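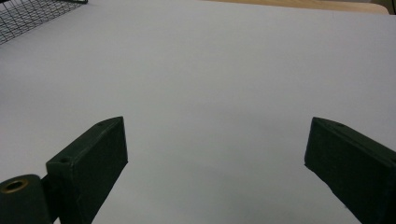 White shows everything, you will be wiping it all day, a reader wrote to me when I said that I want a white surface for working at home. I have now lived with white for eight months, so I can answer with a bit more knowledge.

Yes, it shows everything. Coffee, pencil, the blue from new jeans if you lean on the edge. But my old brown table had the same dirt, I only did not see it. I found this out on moving day, when I washed it for the first time properly and the water became grey.

The thing I did not expect is the colour. In the shop it was white and finished. At home it is cream under the lamp at night, and on a cloudy morning it goes almost to lilac. My Driro lamp has three settings and I use only the middle one now.

Cleaning, for those who asked. Warm water, a drop of dish soap, soft cloth, then a second cloth to dry. I do it in the evening after I put the laptop away. It takes less time than boiling the kettle.

Please do not use the scrubbing sponge, the green side. I did this once on a tomato stain in November and the place became dull – you can feel it with the fingernail. The stain went away also, but I would prefer to have the stain.

For pencil marks I use a plain white eraser and then brush off the crumbs. For ballpoint I have no good method. A little rubbing alcohol on a cotton bud helped one time and did nothing the next time. Try it first in a corner where you will not look.

Somebody recommended the Bonsu cleaning spray. I tried one bottle. It smells of lemon very strongly and it left streaks for me, maybe I used too much. The rest of the bottle is for the bathroom tiles.

A desk pad is what many people suggest. I bought a felt one from Herberg, it cost more than I wanted, and after two weeks it went to the closet. I like to slide the paper around when I write, and felt does not let it slide.

What does help is a tray for the tea. Mine is from the thrift shop in Kurkirton, with a small rim, and the cup must stay on it. Guests forget the rule and I say nothing, then I wipe.

Sewing is where I am most happy with white. I can find a dropped pin at once, and dark thread too. White thread is another story, I put a tea towel under it.

Next I want to do something about the cables, they hang behind like vines. If you have a clip that holds on a painted wall and comes off without taking the paint, please tell me the name.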